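Quick one, on lunch break. Went out to Dunmore again on 7/20/19 to look at the lake. What's left of it anyway. The ramp stops a good 100 feet short of the water now. Smelled bad. Mud, a few herons, one guy fishing off a bucket.
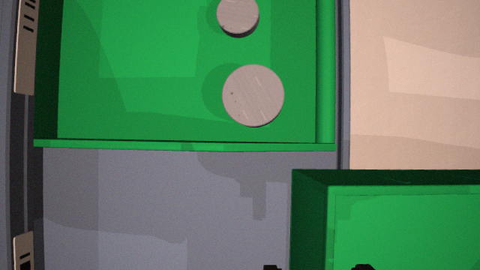 Green tray, two gray discs

Called Clirau Water twice about the gate being open since February. No call back. Valter Correia from the boat club says the level was 1,737 feet at the spillway last time he checked, and its dropped since. He's been writing letters for 7 years. Seven! Got one reply.
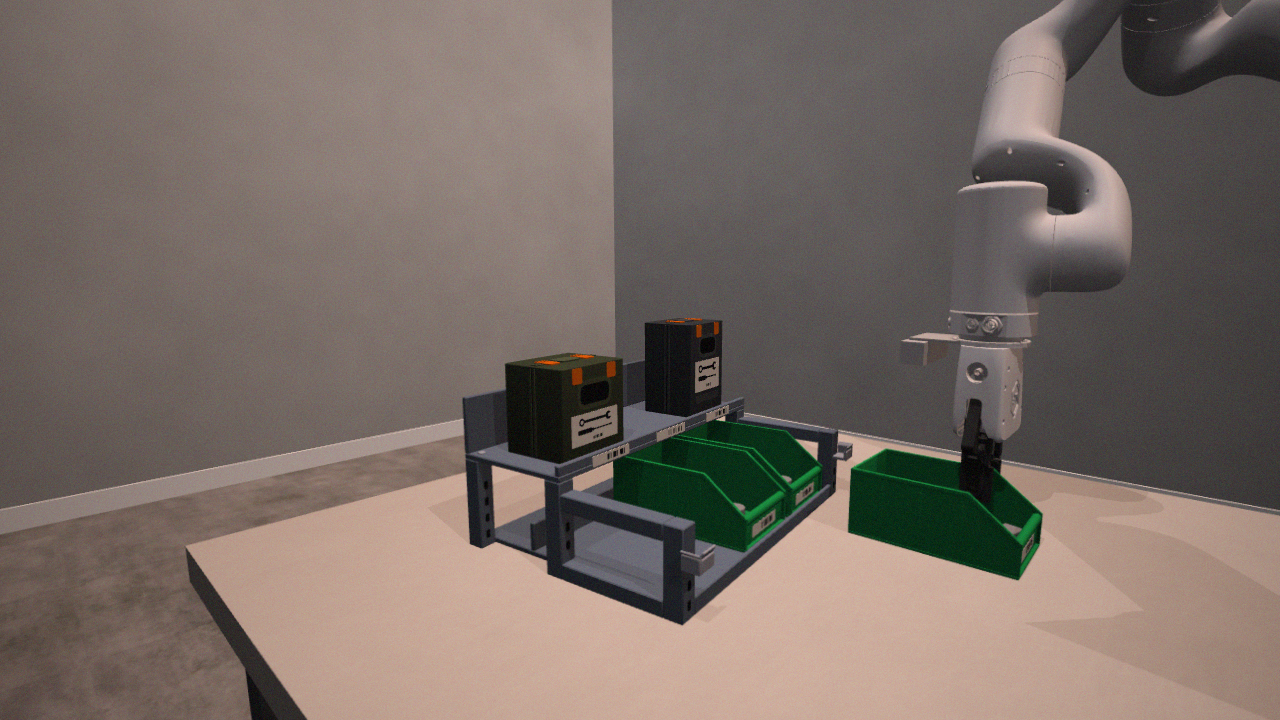
Robot arm over the green bin

Anyway the meeting is at the Moltenska Road grange hall, I dont have the time yet, will post it. Bring pictures of the old shoreline if you have them. Petition is at 3,844 names as of this morning. Sign it if you havent. Ok back to work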